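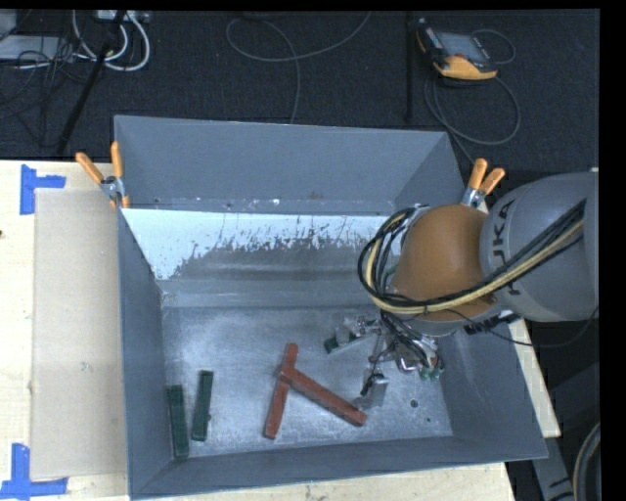 Gemel Bin Station, Rev 2

Equipment / Robotics bay / Gemel

Status: available to inducted members
Location: Vesulcombe Shared Workshop, robotics bay
Owner: workshop (bin, table, fixtures, hand); arm on long-term placement
Maintainer: Grethe Þórarinsdóttir
Page last revised: February 2, 2018

Overview

Gemel is a fixed station for picking loose parts out of a bin with a robot arm. It was built in the workshop from a KUKA arm, a multi-fingered hand and a metal bin on a wooden table. The station is for grasp testing, motion planning projects and sensor work. It is not a production cell and should not be booked for machining, dispensing or anything that involves heat.

Rev 2 replaces the first bin, which was shallower and moved under side load. The table position and the arm base are unchanged, so programs written for Rev 1 will run once the bin frame has been updated. Programs that hard-code heights above the floor of the bin need to be checked by hand.

Specifications

Bin: gray, sloped walls, open top
Bin length, outside, at the rim: 628 mm
Bin retention: spring clamps at the far corners
Table: light wood top, bolted to the bay floor through steel brackets
Hand: Paewai multi-finger, Rev 2 linkages
Finger surface: translucent molded pads, replaceable
Planning computer: bay workstation running Keltia
Manual control: handheld controller, wired
Test parts: rectangular blocks and bars, red and green
Minimum clearance, hand to bin wall, automatic mode: 13 mm
Minimum clearance, hand to bin floor, automatic mode: 9 mm

Bin

The bin sits directly on the table top with nothing underneath it. Spring clamps with orange handles hold it at the far side. The clamps are there to stop it from creeping, and they will not hold it against a hard collision. If the hand strikes a wall, stop and recheck the bin frame before the next run, even when the bin looks square.

The floor is scuffed and will get worse. Do not sand or polish it. A polished floor was tried on Rev 1 and gave mirror reflections that the depth camera read as holes. Bright patches still occur on the inner slopes when the overhead light is on, and segmentation should be tested with the light in both states. A matte liner is kept in the drawer under the workstation for projects that need a uniform background. It takes up some depth, so load the "lined" frame in Keltia when it is fitted.

Wall angles were measured on the finished bin and do not match the original drawing. Use the mesh in the station folder. The drawing is kept for reference only.

Side panel

A flat beige panel beside the bin is the place area for pick-and-place work. Its outer corners are marked on the table in blue tape. The panel is not fastened down. Line it up with the tape at the start of a session and leave the tape alone. If a mark has lifted, report it to the maintainer; the replacement has to go down against the calibration plate, and eyeballing it puts the place frame out for everyone.

Hand

The Paewai hand was designed and assembled here by Aroha McKinnon. Linkages are metal, the pads are cast in the workshop, and the wiring runs outside the fingers. External wiring was chosen for ease of repair. The cost is bulk: the wires stand off the linkages and will snag on the bin rim if the wrist is rolled too far near a corner.

Each finger closes until it meets resistance or reaches its stop. There is no force reading at the pads. Grip effort is estimated from motor current and is good enough for deciding whether a part is held. It should not be quoted as a force in a report.

Pads are a wear item. Replace a pad when it is split, when it has gone cloudy across the contact face, or when it can be rotated on its finger with light thumb pressure. Spares are in the labeled tray. Pads from the first batch are slightly thicker and should not be mixed with current ones on the same hand.

Cables

Arm and hand cables are dressed along the outside of the arm and leave a loop at the joint above the hand. The loop is deliberate. Tying it tighter looks neater and has broken a connector once already. Before enabling the drives, move the wrist through its working range in manual mode at low speed and watch the loop for the whole movement.

Power and data leads run on the floor behind the table. Keep feet, chairs and carts out of that area while the arm is enabled.

Test parts

Blocks and bars are kept as a set. They are plain rectangular solids, painted by color. The smaller green blocks are the hardest items in the set for the current hand, mostly when they end up flat against a wall, where the fingers cannot get behind them. Bars lying across each other are a useful test for planners that assume one free part at a time.

Members may bring their own parts under these limits:

No glass, no brittle plastics, no loose powder.
No part that can wedge between a finger and its linkage. Check by hand with the drives off.
Nothing with an exposed cell or battery.

Return the workshop set to its box at the end of the booking. Chipped parts go in the box marked for repainting.

Start-up

1. Check that the bin is seated and both clamps are closed fully on the rim.
2. Line the side panel up with the tape.
3. Check the pads and the cable loop.
4. Clear the floor area behind the table.
5. Power up the workstation and load the Gemel profile in Keltia.
6. Run the frame check. It touches off at taught points on the rim and reports the error for each one. Do not continue on a fail.
7. Jog to the ready pose with the handheld controller.
8. Run the first cycle in manual mode at reduced speed.

Shutdown is the reverse, with the hand left open and parked above the rim. Do not park it inside the bin. Hang the controller back on its hook with the cable coiled loosely.

Known issues

Bin frame drift. After several hours of contact-heavy work the bin can shift toward the left side of the table. Rerun the frame check at the midpoint of any long booking.

Wrist roll limit. Keltia does not model the external wiring on the hand. The soft limit in the Gemel profile is set to keep the wires clear of the rim. Leave it in place.

Stuck part in finger. A narrow bar gripped near its end can rotate into the linkage when lifted. Stop, disable the drives, and open the hand manually with the key in the drawer. Do not pull on the part.

Missed picks on dark green. The depth camera returns sparse points on the dark green paint. Lengthening the exposure helps, at the price of more glare from the bin.

Booking and induction

Gemel is booked through the workshop calendar in half-day slots. Induction covers start-up, manual mode, stop recovery and pad replacement, and takes one evening. The next group induction is in July. Members who have been inducted on another arm in the bay still need the Gemel induction, and will be signed off separately for automatic mode.

Two people must be present for automatic mode. One of them stays within reach of the stop button and does not operate the workstation.

Files

The station folder on the workshop server holds the bin mesh, the lined and unlined frames, the hand drawings, the wiring diagram and the pad mold. Changes to the shared frames go through the maintainer. Copies for your own project can be edited freely, provided they are saved outside the station folder under a different name.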